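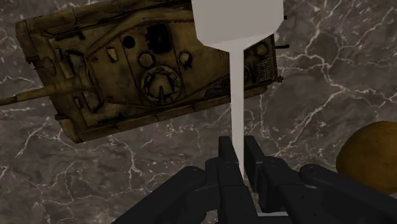

3.2 What people do when "brown" isn't enough

I went into this part of the study thinking brown would be the boring color. Blue gets all the attention in the naming literature, and green gets the arguments, so I'd set brown aside as the one where everybody would just say "brown" and we could all go to lunch. And a lot of the time they did! Of the 1143 names we collected from our 30 speakers, 646 were the bare word with nothing attached. It's the rest that kept me up. Paint a tank a dusty yellow-brown, let dark streaks and grime build up over it, and you have a surface that one person will call tan, another will call sand, and a third will call "dirty," as if dirty were a color. I used to throw that last kind of answer out. Melur Harahap talked me out of it, and I now think she was right (see the coding notes in Section 2.4), because speakers who said "dirty" or "dusty" once tended to keep using those words for the same part of the range, over and over, just as steadily as other speakers used "tan."

So we recoded. A name now counts as a color name if the speaker gives it in answer to the color prompt, full stop, even when it sounds like a complaint about housekeeping. Larasati Pelupessy and I each coded the whole set separately and then sat down one very long Thursday with the leftovers. Most of our disagreements were over food words. Is "toast" a color or a memory of breakfast? We kept it. "Burnt" we kept only when something came after it.
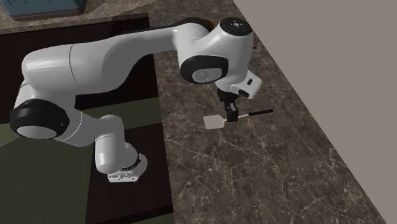 Figure 3. Brown marble countertop, with a white arm holding a spatula just above it.

Stone turned out to be its own headache. Speakers who were perfectly happy with one word for cloth or leather wanted two or three for marble, and several refused to pick at all ("it depends where you look" came up a lot). I don't read that as uncertainty about the words. They had plenty of words. They just didn't want to hand a single name to a surface they thought of as mixed, and when Hadiza Usman pushed them for one anyway, they usually fell back on plain "brown" and sounded a bit let down about it. That makes me nervous about the 646, to be frank, and I come back to it in Section 4.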